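Home Courses Student Projects Library Staff Contact

Packaging and Return Condition in a Lending Collection of Games and Toys

Project report submitted by Tamsin Achterberg
Supervised project, Department of Information and Collections
Partner organisation: Cleltgate Lending Room, Susholm

Summary

This report examines how the packaging of games, puzzles and small toys affects the condition in which they are returned to a public lending collection. The work was carried out at the Cleltgate Lending Room in Susholm, which lends household leisure items to registered members on the same terms as a branch library lends books. The project reviewed 1,969 completed loan records, inspected a sample of items on the shelves and held interviews with 10 members. The main finding is that the type of container is a better guide to the likelihood of missing parts than the age of the item or the number of times it has been lent. Items in their original card boxes were returned incomplete more often than items moved into zipped or lidded containers. Members, however, expressed a clear preference for original boxes when choosing what to borrow. The report recommends a mixed approach.

1. Background

The Lending Room opened as an extension of the Susholm toy exchange, and inherited from it a stock of mixed quality. Early records were kept on index cards, one per item, with a space for remarks. These were later copied into the present catalogue, although the remarks were often shortened or left out. As a result the catalogue is reliable on dates of issue and return but uneven on condition.

Staff had been aware for some time that incomplete returns were the most common cause of complaint. A jigsaw with one piece missing is generally regarded by the next borrower as spoiled, whereas a worn book may still be read. Card games suffer in a similar way. Construction sets are more forgiving, and several members interviewed had not noticed that parts were absent.

The existing guidance on this subject is mostly written for museums and archives, where handling is limited and packaging is designed for long storage. Lending collections work under different conditions. Their items travel in shopping bags and on the back seats of cars, are opened by children, and are packed away at the end of the evening by someone who may not have unpacked them. The only study found that dealt directly with this kind of use was the handbook prepared by Malinowski for a group of toy libraries. It sets out a simple scale for grading returns, and that scale was adopted here with minor changes.

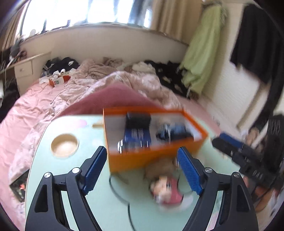

2. Aims

The project had three aims. The first was to establish how often items were returned incomplete, and whether this varied by type of item. The second was to compare original packaging with replacement packaging. The third was to find out what members thought of each, and in particular whether they would borrow an item they could not recognise from its box.

A fourth aim, to estimate the cost of replacing lost parts, was dropped at the planning stage. Replacement parts are seldom sold separately, and the Lending Room usually deals with a loss by withdrawing the item or combining it with another copy. Neither outcome can easily be given a price.

3. Method

3.1 Loan records

The catalogue was exported in October and held slightly more than the number of records finally used. The original intention was to work with a round total of 2,000 completed loans. A number of these proved to be duplicates created when the index cards were copied, and once they had been removed 1,969 remained. Loans still open at the time of export were left out, as were reservations that had never been collected.

Each record was coded by type of item (board game, card game, jigsaw, construction set, soft toy, other) and by type of container. Where the container was not recorded, the item was found on the shelf and checked. Where the item had been withdrawn, the container was coded as unknown.

3.2 Grading

Returns were graded on the Malinowski scale, which runs from complete and undamaged to unfit for loan. The scale treats missing parts and damaged packaging as separate matters. This was helpful, as the two are often confused in the remarks. A box with a split corner may hold a perfect game, and a spotless tin may be short of a die. For the purposes of this report an incomplete return is one in which any part listed on the contents label was absent, including rule sheets.

3.3 Interviews

Ten members agreed to be interviewed at the Lending Room. Interviews were short and followed a fixed list of topics, but members were allowed to depart from it. Notes were taken by hand and typed up the same evening. No recordings were made. All members were asked to sign the department's standard consent form, and none is identified in this report.

4. Findings

4.1 Type of item

Card games and jigsaws accounted for most incomplete returns. Board games came next, and in nearly every case the missing part was small: a counter, a die, a sand timer. Construction sets were difficult to grade, as the contents labels on the older sets are vague. One label reads simply "assorted bricks, plenty".

Soft toys were almost never graded as incomplete. They were, however, the items most often returned late, and two members explained without being asked that a child had become attached to the toy in question.

4.2 Type of container

Original card boxes fall into two main groups: those with a separate lid and those with a tuck flap at the end. The second group performed poorly. Tuck flaps weaken at the fold, and once the fold has gone the box opens under its own weight when it is carried on its side. Staff have tried elastic bands, which work for a time but mark the printed surface and leave dents in the edges of the cards.

Separate lids lasted better, although they were frequently put back on the wrong base when a household had borrowed more than one item. The error usually came to light when the next member reached home.

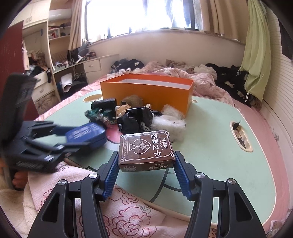 Figure: Card box and blue zippered pouch on a green table.

Zipped pouches gave the best results in every category in which they had been tried. They hold loose parts securely, lie flat in a bag and can be wiped clean. Their chief fault is that the contents are hidden, so each must carry a label, and labels on fabric do not stay in place. Staff at Cleltgate have begun to tie a card tag to the zip. At the time of writing the tags had survived well, but the period of use was too short to draw a firm conclusion.

Lidded plastic tubs also did well. The model most widely used at Cleltgate is the Natura tub, bought in a single large order when the toy exchange closed. It takes a standard pack of cards with room to spare. Several members complained that the lid was stiff, and one older member had stopped borrowing items kept in tubs for that reason.

4.3 Age and frequency of loan

It was expected that older and more frequently lent items would show more losses. The records gave only weak support for this. A small group of popular card games had been lent many times with no recorded loss, and all of them were kept in pouches or tubs. Some nearly new games had lost parts on the first or second loan, most of them from boxes with tuck flaps.

4.4 Views of members

Members spoke warmly of original boxes. They valued the picture on the lid, the printed age range and the sense that the item was whole – even where it was not. Parents in particular said that children chose by the box. A game in a plain container was described by one member as "something you would have to be told about".

At the same time, most members said that they would be content to take home a pouch or tub if the front of the original box were on display. One suggested that the box itself might remain on the shelf, in the way that shops once kept empty cassette cases. Another would have liked a printed contents list in every container, with a space to tick off each part when packing away.

5. Limitations

The study covers a single collection in a single town. Containers were not assigned at random: staff had tended to move the most valued games into pouches first, and members may have treated these with greater care. The coding of older records relied on remarks that were brief and sometimes illegible in the original. The interviews were held on the premises, and members who had ceased to use the service were not represented.

6. Recommendations

Boxes with tuck flaps should be taken out of circulation as they come back, and their contents transferred to tagged pouches. The emptied boxes should be kept flat and displayed where space allows.

Separate-lid boxes may continue in use, with the catalogue number written on both lid and base.

Contents labels should be rewritten for all construction sets, with parts grouped by kind where a full count is impractical.

Tubs should be offered alongside an alternative for members who find the lids hard to open – the desk already holds a small supply of spare pouches.

The condition field in the catalogue should be made compulsory at return, using the grades set out in section 3.2. A copy of the coding sheet has been left with the desk staff at Cleltgate, together with the cleaned set of loan records.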